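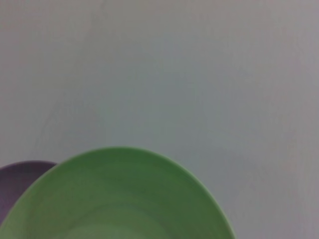
From: Leonie Ehlers
To: grultier-users
Subject: Re: [grultier-users] Textures go black on export, only some of them
Time: 9:52 pm

Hi Henrik, and hi to whoever else is still up,

Henrik Reuter wrote:

> I have a model of a tram shelter, 2,194 faces, nothing clever. In the
> viewport every material looks right. When I export to the Nerkgate
> format and open it in the viewer, the roof and two of the bench
> slats are solid black. The other slats are fine. They all use the
> same material! I have reinstalled Grultier twice and deleted my
> preferences. My colleague says it is the graphics driver. Is it the
> graphics driver?
>
> Also, is there any way to stop the material panel jumping back to the
> top of the list every time I click on something?
>
> Henrik

It is not the graphics driver. Your colleague is in good company, mind you, as I blamed mine for most of August and bought a new card on the strength of it. The black bits were rendered very quickly after that.

What you have is flipped normals. The viewport draws both sides of every face by default, so a face that's inside out looks perfectly healthy while you're working. The exporter only writes the front side, and the viewer paints the back of anything in a black that I assume somebody chose on purpose. The two slats that went wrong are almost certainly ones you made with Mirror. Mirror flips the geometry and leaves the normals pointing wherever they were pointing before, and the manual covers this in a footnote to the chapter on printing.

To check, go to View, then Shading, and untick Double-sided. Your roof should vanish. If it does, congratulations, that's the problem.

To fix it:

Select the object and go into face mode.
Select all, then Mesh > Normals > Make Consistent.
If the whole thing is now inside out (it picks a direction and sticks to it, like my father parking), run Mesh > Normals > Flip.
Go back to object mode and save before you export.

Don't skip the save. In version 7 the exporter reads the last saved state of the mesh but the current state of the materials, so you can get the old black faces wearing the new colours, and then you'll write to this list again and I'll have to be nice about it.

If the roof is a single plane with no thickness, Make Consistent won't help you much, as there's nothing for it to be consistent with. Either flip it by hand, or extrude it a tiny bit so it has an underside. I'd extrude. People standing in the shelter may want to look up. The Solidify tool will do the same job but it defaults to a thickness of 40, in whatever unit your scene happens to be using, and I've seen it turn a curtain into a bunker.

One other thing to look at if you still have black patches after all that. The Nerkgate format allows 32 characters in a texture name and quietly chops the rest. If you have two textures called something like "shelter_bench_slat_painted_green_front" and the same again ending in "back", they come out the other end with one name between them, and one of the images gets overwritten. Sigrún Vigfúsdóttir wrote a little script called Hivdale that renames everything before export. It's in the list archive under a subject line about bread, because she replied to the wrong thread. Search for the script's name and ignore the sourdough.

On the material panel jumping to the top: yes, it does that. Aroha Ruawai filed it as a bug and it was closed as "intended behaviour", then reopened, then closed as a duplicate of itself. The workaround is to pin the panel with the little icon at the right end of its title bar – the one that looks like a thistle – and then it stays put until you change workspaces. You can also drag the materials you use most into Favourites, though it sorts them by the date you added them and I haven't found a way to change that.

If you're still stuck, send me the file off-list with the textures packed in. Please don't attach it to a message here. Hildegard Diekmann is on dial-up for part of the year and she does write to people about it.

Leonie

PS. Before anyone asks, I still haven't tried the Heitmann exporter. It wants me to make an account and tell it my job title.

_______________________________________________
grultier-users mailing list
To unsubscribe, send a blank message with the subject "unsubscribe" to the list robot. Please do not send it to the whole list.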